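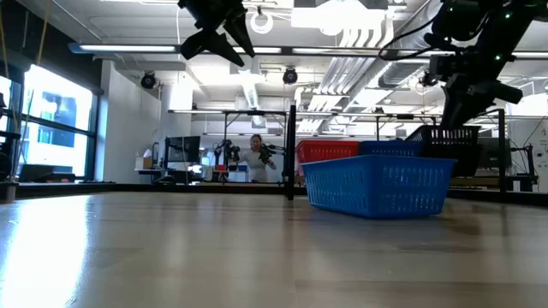 You should never sort by color, according to a reader who wrote in under my July post, because you forget what red was for by Sunday and then you're tipping everything out on the floor. Sort by how often you reach for it, she says, and put that basket closest to you.

Well! I've been a color person for years and I'm not giving it up that easily, but she did get me to move things around. The bright blue basket now has the front spot on the table, with the red, the darker blue and the black mesh in a row behind it. Blue up front is for stuff I grab all day long (pens, tape, the good scissors). Red is for anything that has to leave the house. Darker blue is spare chargers and those little adapters I swear multiply overnight, and the black mesh gets whatever I haven't made up my mind about yet.

I do love the slotted kind. You can peek in through the sides without lifting anything, and a quick rinse in the sink gets the dust out. The one thing I'd warn you off is putting paper clips in them loose. I keep mine in an old Tokik mint tin, and the tin goes in the basket.

A few of you asked about a light wood-grain table and whether it shows every crumb. Less than my old dark one did, but oh boy does it bounce the ceiling lights back at you! I might try a runner from Rurkari down the left side if they still carry the gray.

Drawers next time, all 9 of them.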